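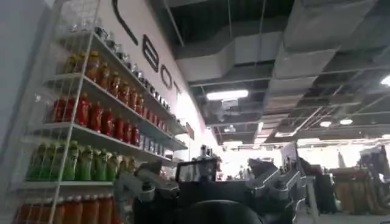

Home News Visits Workshops Contact

An afternoon at the Kevari open day
By Idun Dalen
June
Reading time: 2 minutes

Kevari opened its training hall to visitors this month, and I went along for the 2 p.m. tour. The hall is in Bretholm, a short walk from the station. Parking is poor, so take the train if you can.

The part most people came for was the mock shop. Wire shelving runs along a white wall, stocked with plastic bottles sorted by colour, one colour to a shelf: amber, red, green, orange. The ceiling is unfinished and the ducts are on show, so sound carries and the guide had to repeat herself a few times.

Staff here teach a robot to pick and restock by doing the job through it. The operator holds a pair of hand controls, the arm copies the movement, and everything is recorded, including the view from a small camera at the wrist. One go at a task is called a demonstration. The guide said a simple pick needs 300 of them before they bother training on it, and the shelf task now has 3000. A session with too many fumbles gets thrown out, though a missed grasp that the operator recovers from is kept.

Visitors could have a turn. I signed up and waited 20 minutes. The controls are lighter than I expected and the hard part is judging depth. I closed the fingers short of a green bottle twice, then got hold of it and put it back crooked. The operator beside me, who came over from Sandberg last year, told me to watch the fingertips on the monitor and ignore the arm.

They also teach by hand, where you take hold of the arm and push it through the motion. It's slower, and your own hands get in the camera's view, so they mostly use it for fixed moves such as opening a drawer.

Questions were at the end. Someone asked about glass, and the answer was that plastic comes first and glass later, with a softer grip setting.

Tea was in the front office. The next open day is planned for spring, and bookings go through the Kevari front desk.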